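Calledeck bottle-handling fault

Share 39 | Comments 2

The Calledeck bottle-handling fault was a repeated failure of a two-arm robot station at the Brodbridge workshop, in which a gripper lost its hold on a glass bottle while the control program continued to report a good grip. It was first noticed in July by the operator Embla Haugland and was later studied by the engineer Solveig Bakke. No person was hurt. The case is mostly known among the users of Calledeck, the control program of the station, because of the change it brought to the grip check.

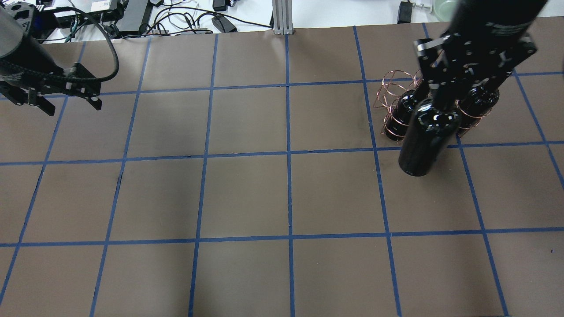
Background

The station was built to practice the placing and removing of bottles in wire holders. Such a task is difficult for a parallel-jaw gripper. The neck of a wine bottle is narrow and smooth, most of the weight is far below the place where the fingers close, and the wires of a holder can catch the bottle on its way out. The work surface is marked with blue tape into cells, and each cell has an address in the program. The tape is laid by hand, so the addresses are only approximate, and the final position of a bottle is corrected by the operator.

Before the fault, Calledeck decided that a bottle was held by reading the distance between the two fingers. If the fingers stopped before they were fully closed, the program concluded that there was an object between them. This check was made one time, at the moment of closing, and it was not repeated during the lift.

The fault

During a series of 700 lifts, the right arm let a bottle slide downward two times. In the first case the bottle came down inside its holder and was not damaged. In the second case it fell on its side, rolled over the lower cells and broke on the floor. The arm went on with its movement and opened the fingers over the target cell, as if the bottle was still there. The record of the program showed both lifts as successful.

Haugland pressed the stop button after the second fall. The glass was collected only after the power of both arms was switched off, which took longer than it should, as the switch was then behind the table.

Cause

Bakke found that the finger pads had become polished by long use and had lost a part of their friction. The worn pads alone did not explain the false report. The program kept the last value of the finger distance in memory and showed it as a present value until the next command to the gripper. When the bottle slid out and the fingers moved closer together, the new distance was measured but never compared with the old one.

Märta Sandberg, who maintained the program, at first considered the pads to be the whole cause. She changed her opinion after Bakke repeated the fault with new pads and a bottle neck covered with a little oil.

Changes

The grip check is now repeated during the whole lift, and a change in finger distance stops both arms. The pads are replaced after 2000 closings. The power switch was moved to the front of the table, and lifting height was reduced for all glass objects.

A similar check was later added to the station in Lindholm by Torbjørn Torvik. There it caused many unnecessary stops in the first weeks, and the limit had to be made wider.

See also

Orville gripper test
Slip detection
Emergency stop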